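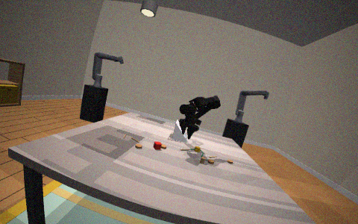

According to one customer who wrote to Ostix in April, a linen tablecloth washed according to its label came back too short for the table it was bought for. The cloth had lost four per cent of its length. The firm's textile tester, interviewed at the Tristinton workshop, regards that figure as ordinary.

"Linen is woven under tension," the tester said. "The first wash releases it. If the mill hasn't preshrunk the fabric, you should expect three to five per cent in the warp and less in the weft."

The workshop tests each roll before cutting. A square is marked with thread at 500 millimetres, washed, dried flat and measured again at three points in each direction. Ostix rejected 22 rolls last year out of 146. Most failed on skew, where the weft no longer sits square to the warp and the hem twists.

"Skew is harder to fix than shrinkage. You can cut a cloth longer. You can't cut it straighter after it has moved."

Asked about drying, the tester was brief. Tumble drying on high heat accounts for most complaints. Line drying gives a stiffer cloth with less loss, and the fabric should come in slightly damp for ironing. Colour has little effect on the result, although darker cloths are washed cooler for other reasons.

The workshop buys from two mills. Stelmakh supplies a heavier plain weave, and the Loria range is lighter, with a softened finish. The tester would not rank them.

"The Loria cloth creases more readily. It also irons out faster. People ask me which one stays flat and I tell them to buy polyester."

From this season the labels will give finished size after one wash at 40 degrees, in centimetres. Unwashed size will be printed underneath in smaller type.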